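Anon Regional Airport to Open Larger Bag Storage Hall in November

November 16, 2024

The Anon Regional Airport Authority has approved the opening of a new bag storage hall on the lower level of its main terminal, replacing the small counter that has served travelers near the east doors. The hall will open to the public before the end of the month.

The new space has 88 lockers in three sizes, along with a staffed desk for skis, strollers, musical instruments and other items that do not fit in a locker. The former counter could hold about 80 bags at one time and was often full by midmorning on holiday weekends.

According to the Authority's annual service report, 3,744 passengers used the counter during the last budget year. Most were travelers with a long wait between the morning arrival from Rilham and the evening departure to Yoo, who wished to visit the downtown area without their luggage.

Daily operation of the hall has been awarded to Drosura, which already runs the luggage cart service at the terminal. The contract is for 3 years and may be renewed once. Locker fees will be charged by the hour, with a daily limit, and may be paid by card at the terminal beside each row. Cash will be accepted at the staffed desk only.

What may be stored

Clothing, personal electronics and sealed food may be left in the lockers. Fuel, fireworks, live animals and perishable goods will not be accepted. Bags left at the desk will be screened before they are placed on the shelves, and the desk may decline any item that cannot be screened. Travelers should keep passports, medicine and boarding passes with them — the hall is closed overnight and cannot be opened for single requests. 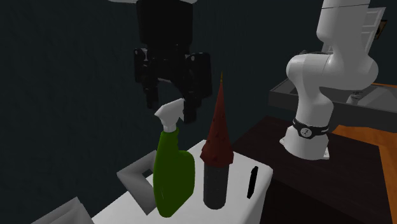

Hours and access

The hall will be open daily from 5 a.m. until the last scheduled departure. It can be reached by elevator from the ticketing level or by the ramp next to the rental car desks. Travelers connecting from the Rilham flight should follow the signs for ground transportation.

Bags now held at the east counter must be picked up before it closes. Any that remain will be moved to the new desk and kept there under the original claim ticket, at no added charge for the move.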